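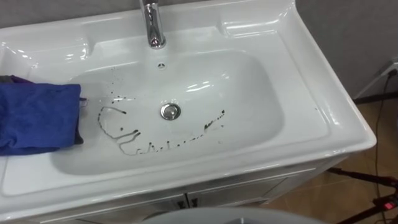
Cakton Customs Union

The Cakton Customs Union is a trade bloc of 6 small river states, and I've been reading up on it for years (I can't help it!). Members charge one shared import tariff and split the takings every May. 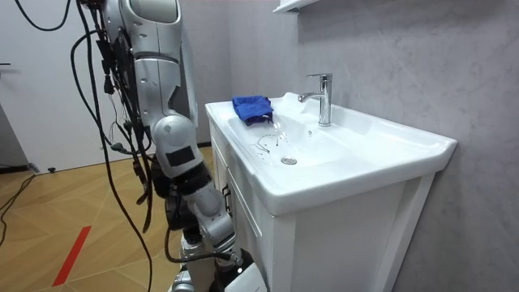 Budget and voting

The secretariat sits in Kong and has a staff of around 24, which seems tiny to me. Each state gets two votes, big or small, and I love that.

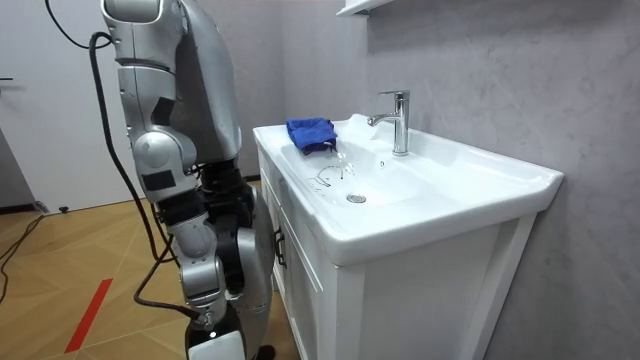

Ilze Navickas thinks the equal votes are exactly what slows the tariff talks down, and she would weigh them by trade volume. I'm still on the fence, but the smaller members would surely fight it.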